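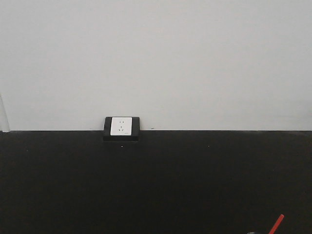 Home Stories Essays Archive Submit Contact
Search the archive Enter keyword or title

Notice to Residents of the Lower Terrace

The Office of Water and Grounds at Stelberg wishes to inform all households on the Lower Terrace that the well has resumed speaking.

Residents of long standing will recall the previous occurrence, during which the well spoke each evening for one winter and then fell silent. The Office did not issue a notice at that time. It has since been advised that it should have, and the present document is intended to meet that obligation for both periods.

The well is located at the foot of the steps between the Pacheco bakery and the old customs shed. It is 282 feet deep by the survey held in this Office. It supplies no household and has supplied none since the Ravitz pipeline was opened. It was retained at the request of the parish, which uses it for the blessing in April, and by the fire brigade, which does not use it but prefers that it be there.

Speech begins shortly after sunset and continues until the lamps on the steps are put out. The voice is low and can be heard clearly from the third step. From the second step it cannot be made out, and from the first it sounds like a pump. An inspector was sent to determine whether it was a pump. The inspector's report runs to one page and states that there is no pump.

The Office has received 753 letters on the subject. Each has been read and entered in the register. A large number ask what the well is saying, and the Office is now in a position to reply.

The well is reciting the names of streets. It begins with streets in Stelberg and gives them in the order a person would meet them when walking from the north gate to the river. It then crosses the river, by a bridge that was taken down before the present Office was formed, and continues through the town of Zandano, which was flooded when the reservoir was made. The clerk assigned to the steps has compared the recitation with the last map of Zandano and finds that they agree in every street but one. The well includes a lane behind the school that the map does not show.

Following publication of this finding in the hall, a woman of advanced age came to the counter and asked to see the map. She was shown it. She placed her finger behind the school and said that the lane had been there, that it was too narrow for a cart, and that the children had called it the Sleeve. The clerk asked her to wait while the register was brought. The well had given the same name on each of the preceding evenings, and the name had not been posted in the hall or told to any member of the public.

Her statement was taken down and signed. She was offered a chair on the third step for that evening and accepted it. She remained until the lamps were put out, and has returned every evening since. The Office has left the chair in place and asks that residents not remove it.

Several petitioners have requested that the well be capped. The Office has considered the request with care. A price was obtained from a contractor in Ravitz, who proposed an iron cover at a cost of 3000 crowns, with a further charge for a lock. The contractor visited the site in the evening to take measurements and withdrew the proposal the following morning. The letter of withdrawal gives no grounds. It mentions that the contractor's mother was born in Zandano, on the street of the coopers, and asks at what hour that street is usually reached.

It is reached a little before nine.

The Office has therefore resolved as follows. The well will remain open. The lamps on the steps, formerly put out at ten, will be put out when the recitation has ended, and the lamplighter's wages have been adjusted. The bakery has agreed to bring its shutters down by hand during the hours concerned. Children may attend with an adult. Dogs may attend if they are quiet, and have so far been quiet.

Residents are asked not to call down into the well. One person did so in the first week, asking after a particular house. The recitation stopped for the length of five breaths. The well then gave the number of the house, the color of its door, and the words "still warm," and resumed at the next corner. The resident has asked that the matter not be discussed further, and the Office respects this wish.

Applications for a place on the third step may be made at the counter between eight and noon. Former inhabitants of Zandano and their children need not apply. They may come down at any time, and room will be made.

By order of the Office of Water and Grounds, Stelberg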